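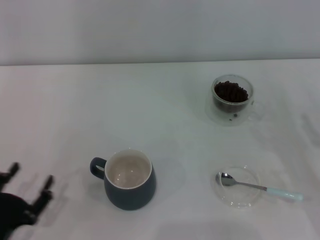 Progress report, 12/26/23
To: Bitetti small grants desk
From: Thịnh Mạch, Stesgate coffee table project

Hello again! You asked for a plain account of how the money is being spent and what people are getting out of it, so I've tried to keep the padding out. I do tend to run on when the subject is coffee, so bear with me.

Since my last report in August we've moved from tasting in whatever corner was free to having a proper room of our own at Stesgate. It's small, with white walls, and we keep the table white too. I was stubborn about that. When people are trying to tell one roast from another, or to say whether a milky drink has gone more beige than tan, a patterned cloth gets in the way (the old one had lemons on it, and I don't miss it). The white covering creases and I've given up ironing it.

The sessions themselves have settled into a shape I like. We start with whole beans and no brewing at all. They go in a clear glass cup with double walls so everyone can look from the side as well as from above, then pass it around and smell it. Dark roast is the easiest to begin with, because you can see the shine on the beans and people have something to say right away. Then we move to drinks with milk, and those go in the gray mugs with the white insides. We tried glass for the milk drinks as well, but people talked about the glass and how pretty it was and forgot to taste anything. The mugs are heavier, the handles are big enough for the older members to get a good grip on, and the white glaze shows the color of the drink very nicely.

On the money. The grant was $1,000, and $91 of it is left as I write this. Most went on mugs, the glass cups, a secondhand grinder and beans – beans above all! I had budgeted for a cheaper bag and then found that the cheaper bag tasted of cardboard, so we bought less of a better one from Plekel and stretched it. The receipts are in the envelope with this report. Two of them are faded because I left them on my dashboard, and I've written the amounts in pen next to the print. If that's a problem for your bookkeeping, tell me and I'll ask Plekel for copies.

What's gone well: people come back. We have a core of regulars now, plus a few who drift in when it's cold out. They've gotten much braver about saying what they taste. At the beginning everything was "strong" or "nice." Last month we had a long and fairly heated argument about whether a cup tasted of walnuts or of walnut shells, and I was so pleased I let it run past closing. The Tạ family brought their own condensed milk and showed the rest of us how they like it at home, and that ended up being the best evening of the season. I'd like to do more of those, with people from the group leading instead of me.

What hasn't gone so well: the grinder. It works, but it's loud, and the group in the next room has complained, nicely, twice. I now grind before we start and put the lid on tight, which costs us a bit of freshness. I've looked at hand grinders and will probably pick one up out of what's left. We also lost two mugs to the hard floor by the sink. I've put a mat down.

I had promised you a printed tasting sheet by the end of the year and it isn't finished. The draft was too wordy – people stared at it and stopped drinking. I'm cutting it down to a single side with room for scribbles, and I'd rather send you one that's been used at the table than one that looks good in a folder. Expect it with the next report.

Coming up, I want to spend a few sessions only on milk: how much, how warm, what kind, and what it does to a dark roast compared with a light one. Oat and soy have been requested, and so has plain evaporated milk out of the can, which I'm looking forward to more than I should be. After that we'll go back to black coffee and see if anyone's opinions have changed.

I'm not asking for more money this time. If the spring round opens as usual I'll put in for beans and some more of the glass cups, as passing just the one around makes for a slow start. You'd be very welcome to come by and sit in on an evening before you decide. There's always a spare mug.

Thanks so much for your patience with the receipts,

Thịnh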